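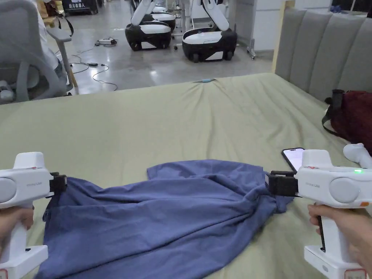
# About Brakico

Brakico tests grippers, arms, wrist cameras and motion controllers for companies that have to choose between them. We do not manufacture hardware and we take no commission on sales. Clients send us a shortlist and a task, and we return measurements, logs and a written comparison.

## What we test

Most of our current work is on soft goods: shirts, towels, bedding. Cloth is a hard case for parallel jaws. A jaw that holds a carton well may drop a single layer of cotton or pick up two layers when one was wanted. Handheld grippers are run first, in pairs, with one operator working both sides. Arm-mounted versions follow if the jaw geometry passes.

A standard garment run is 100 grasps per jaw set. We record:

- grasp success on the first attempt
- slip under a steady pull
- layers picked up against layers intended
- jaw closing time
- operator fatigue, for handheld units

Cameras are scored separately for latency and dropped frames. Controllers are tested with the same arm and payload throughout, so that differences in tracking error can be assigned to the controller.

## Records

The cloth archive holds 1,138 logged runs across 31 jaw designs. Runs made before the change to the Kudden fixture last November are kept but not used in comparisons. Raw logs are released to the client with the report. Failed grasps are included.

## People

Shona Stubbs runs the lab and signs all reports. Tipene Kerslake is responsible for arms and controllers. Heather Lowther designs the cloth protocols and trains operators. Murray Lockyer handles calibration, fixtures and incoming hardware.

## Working with us

A two-gripper comparison takes about 2 weeks from receipt of hardware. Units should arrive with firmware notes, a spare set of jaw pads and the mounting drawing. Demonstrations are held at the Hapeta building by appointment.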